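2021-10-03
By Lleucu Mathias

The Number

The man from Gough had a folder with a sailboat on it, and Heledd Gwilliam did not trust the sailboat.

"Everyone has a number," he said. "The amount you need before you can stop working."

"And what's mine?"

He typed. He seemed to enjoy typing. At the Ponar plant, where she had run the second shift for most of her life, people who enjoyed typing got moved upstairs.

"You'd want to put in another 184 a month," he said. "For 15 years."

"I was planning to retire in five."

"That's what the plan is for."

She asked what he got out of it. He said the fee was very small. She asked how small, and he said two percent, the way a dentist says pinch.

"Two percent of what I make on it?"

"Of the balance."

"Even in a year it goes down?"

"We prefer to look at the long term."

"I'm sure you do."

He turned the laptop toward her. A green line climbed from the left corner to the right without one dip in it. Heledd had lived through the Rusholm layoffs and the winter Zalludlow bought the company and froze the pension, and she couldn't find either of them on there.

"Where did you get this line?"

"It's a projection."

"Who projected it?"

He looked at the line himself, maybe for the first time. "The software," he said.

She drank his coffee, which was good, and she supposed she was paying for that too. Then she took the folder because he held it out so long it would have been rude not to.

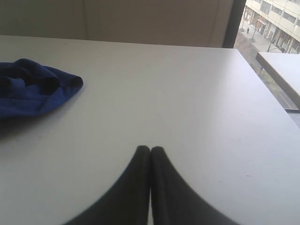 A white tabletop with a few scuffs.

At home she got out the notebook where she kept the gas bill and the car and what she sent her sister in October for the heating. She worked until dark. Her number came out smaller than his, and it didn't come out pretty. It had no trips in it.

She wrote it on the back of the sailboat and put the folder in the drawer with the takeout menus. In the morning he called to follow up. She let it ring.

Last updated: October 2021
Contact | Copyright Lleucu Mathias | Back to top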